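Marker am Handgreifer verliert Tracking, sobald ich nah an der Tischkante arbeite

Tustik
24/06/2026

Hallo zusammen, ich bastle seit November in unserer Gemeinschaftswerkstatt an zwei Handgreifern, mit denen ich Bewegungen vormache, die später ein kleiner Arm nachmachen soll. Finger und Griffe sind gedruckt, die Kamera sitzt am Kopf und läuft mit 30 Bildern pro Sekunde. Solange ich über der Tischmitte bleibe, ist alles prima. Aber sobald ich näher zu mir heranziehe, springt die Pose vom rechten Greifer wie verrückt, manchmal um 16 mm von einem Bild zum nächsten!
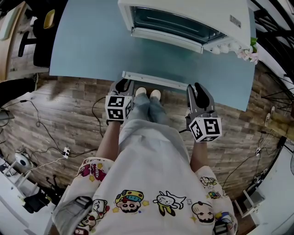
Mein eigentliches Problem ist der rechte Würfel, der linke macht viel seltener Ärger. Kalibriert habe ich schon dreimal neu, neue Codes gedruckt (matt, nicht glänzend) und die Belichtung runtergedreht. Geübt wird gerade mit dem kleinen weißen Ofen, Klappe auf, Rost raus und wieder rein, und den Rost lege ich immer vorne ab, also genau da, wo es hakt. Den rechten Greifer halte ich dabei meistens schräg nach außen über die Kante. Liegt es am Winkel oder doch an der Software? Ich nehme den Tracker aus dem Paltix-Paket, alles auf Standard.

Paltix_Fan35
Hatte ich auch mal, bei mir war es das USB-Kabel. Tausch das mal.

Wuyts
Glaube ich eher nicht, ein schlechtes Kabel würde beide Greifer treffen — es ist ja nur eine Kamera. Ich tippe auf den Winkel. Wenn du schräg hältst, sieht die Kamera oft nur noch eine Würfelseite richtig, und bei einem einzelnen flachen Code kippt die Pose gern zwischen zwei Lösungen hin und her. Setz den Würfel mit einem Keil 35 Grad gedreht auf den Griff, dann sind fast immer zwei Seiten im Blick. Und schau nach, ob dein Tracker die Seiten einzeln rechnet oder den Würfel als Ganzes, das macht enorm viel aus. Danach bitte neu einmessen, ich nehme dafür immer 200 Bilder, auch welche ganz vom Bildrand.

Buvley
Was Wuyts sagt. Bei mir half außerdem, den Ablageplatz eine Handbreit weiter nach hinten zu legen, ist zwar geschummelt, aber zum Üben reicht es :)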